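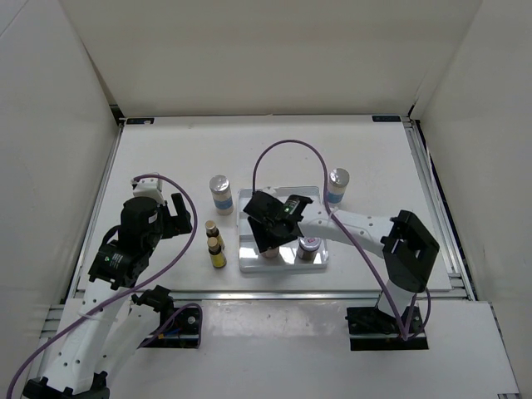

Automation in Small Workplaces
Handout 11: Looking at a two-arm tabletop kit before you buy
Course tutor: Ghazala Rizvi
Updated March 16, 2026

What the session covers

Last time we looked at single arms bolted to a bench. This handout deals with the Temex Pair, a tabletop kit with two small arms sold by Greketti. We use it as our worked case because the sort of firm most of you are writing about could afford it. Read sections 1 to 4 before the session. Section 5 is the written task.

1. What is sold

The kit comes as a base frame in slotted aluminium, two arms with grippers, the cables, a power supply and the control software. The table surround is extra. Greketti sells a three-sided one, but plain panels from a joinery shop will do the same job if they are matt and all one colour. A busy background makes it harder for the software to pick out small items.

The arms come assembled. The frame does not. Kamran Dogar, who put ours together in November, needed most of an afternoon for the frame and another hour for the cables. The printed guide leaves out the order in which the rails go on. Fit the side rails first and leave the bolts slack until the near rail is in place.

2. The work it is meant for

Greketti describes the Temex Pair as suitable for "light sorting and packing". For the course we narrowed this to one job: putting kitchen goods into a divided tray and taking them out again. The goods are small jars, dark glass bottles with gold-tan caps, and shaker bottles with silver tops. A tray with a raised rim is harder than a flat one. The gripper has to come down from above, and a low approach will catch the rim.

These goods were chosen because each gives a different kind of trouble:

Glass bottles standing close together. The fingers need room on both sides. If two bottles are nearly touching, the arm must come in across the gap, or one bottle must be moved first.

Shiny lids. They reflect the lamps, and the software may place the lid slightly to one side of where it is. Move the lamps before you change any settings.

Low jars inside the tray. The gripper hides the jar from a camera mounted overhead just as it closes. Plan for this. The position has to be fixed before the fingers arrive.

Two arms do not make the job twice as fast. While one arm is in the tray the other usually has to keep clear, so much of the time one is working and one is waiting. The gain comes with jobs that need holding and moving together, such as steadying a tray while something is lifted out of it.

3. Notes from our trial

Haris Cheema and Nusrat Kiani ran the course trial. They logged 451 attempts at picking up one item and setting it down in a named place. Of these, 32 ended with the item dropped, knocked over or put in the wrong place. Most of the failures were with bottles standing close together. Nothing was broken, but every lift was a low one, and we would not read much into that.

Other points from their log:

Cables. The long cables arch over the table and can touch tall items when the arm swings. Tie them to the upper link and leave a loop at the wrist. If the loop is too short, the wrist stops before it reaches the far corners.

Grip force. The setting that came with the kit was too strong for thin plastic. Start low and raise it a step at a time.

Reach. Each arm covers its own half of the table well and the middle fairly well. Neither is much use on the opposite side. Put the tray near the centre if both arms are to use it.

Noise. Low enough to talk over.

4. Service and support

Greketti offers a yearly service plan at 400 pounds. It covers one visit, a check of all joints and replacement gripper fingers. It does not cover cables, and these are the parts that wear first. Sang Đặng runs a pair at the Plultham packing unit and changes the cables himself from a spare set. His advice to new owners is to buy the spares with the kit and go without the plan for the first year.

Ansari sells a similar kit with heavier arms. We have not tested it. Students who want to compare the two should use the maker's data sheets and say clearly in their work that they have done so.

5. Written task

Choose a small workplace you know. Describe one job there that involves picking up and placing small goods. State which goods would be used, how close together they stand, and what they are placed into. Then say whether you would advise the owner to buy a two-arm kit, a single arm or neither, and give the running costs you have allowed for.

Two sides of A4 is enough. Include a sketch of the table seen from above, with the reach of each arm marked. Hand it in to Ghazala Rizvi at the start of the next session.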